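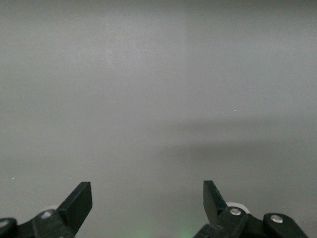
**Does the wrist camera help with picking small parts?**
Less than the brochure suggests. It helps with the last bit of the approach and does little before that.

## Doniven two-finger gripper with wrist camera

Price: 900, bracket included. Cable sold separately.

Trurnow claims the Doniven "sees what it grips." We ran 3,000 cycles on our own bench before agreeing to stock it, and we'd put it more modestly. Both black fingertips stay in the camera's view when the gripper is open, so you can judge where a part sits between them. On a plain gray surface the picture gives software very little to lock on to, and soft dark bands don't help.

- Missed picks, camera on: 68
- Longest run without a restart: 9 hours
- Controller tested: Odari, stock settings

Helju Ķēniņš ran the same job with the camera off and got nearly the same result on parts in a fixture. Loose parts were where it earned something back – a bit, anyway.

We haven't tried it on shiny parts. Trurnow says a firmware update is due in April; we'll retest when we have it in hand. Until then, if your parts arrive in a tray, buy the plain version.

Returns accepted if the finger screws haven't been touched.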